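The Slow Side of Casten

The first thing you should know about Casten is that it climbs. The ferry puts you down on a flat, sensible quay with benches and a ticket booth, and for a minute or two you believe you have come to an easy sort of place. Then you turn the corner by the fish market and there are the stairs, 200 of them, going up between the houses with laundry overhead and a cat on every other landing.

I had come on the Findora, the old white ferry that still makes the crossing in just under two hours, and I would recommend it over the fast boat to anyone with a morning to spare. There is tea in small glasses, and in September the deck is warm enough to sit out with your shoes off. The fast boat has better seats — and windows you can't open.

About 4,000 people live in Casten through the winter, and in high summer it can feel as if every one of them has invited their cousins. By early fall things have loosened up. I stayed at the Bistness, a guesthouse with 27 rooms and a breakfast terrace that hangs over the harbor, and the owner, Nermin Gezer, gave me the corner room without my asking. She grew up two doors down, left for the capital at eighteen, and came back when her aunt wanted to sell.

"Everyone asks me where to go," she told me, pouring more coffee than I had any business drinking. "I tell them, go up before nine and come down after five. In between, eat."

So I did. I went up in the early light, when the bakers were sliding out the first trays of sesame bread, and got as far as the old customs house before I had to sit down. Lunch was at Yimyam, which has six tables, no menu, and a kitchen you walk through to wash your hands. They brought me eggplant, then sardines, then a bowl of cold yogurt soup with mint that I still think about, and after that a plate of figs I hadn't ordered and ate all of.

Afternoons are for the lanes behind the church, where the houses are packed so close that neighbors pass sugar across from window to window. I got lost there twice and was walked back to the main stairs both times, once by a boy of maybe ten who wanted to practice his English.
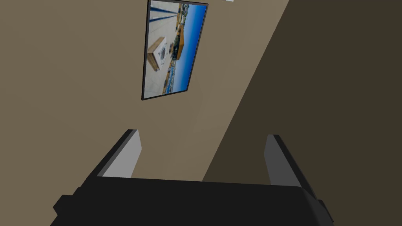
On my last evening I took the upper path out to the old gate, a half hour's walk past the vineyards. Only its two side posts are left, and they tip toward each other as they rise, much as the gray-faced fingers of that black gripper do, wide apart and with nothing held between them. You look straight through the gap to the harbor. I stayed until the lamps came on along the quay, then went down the long way, slowly, with one hand on the rail, and found that Nermin had left a plate of figs outside my door.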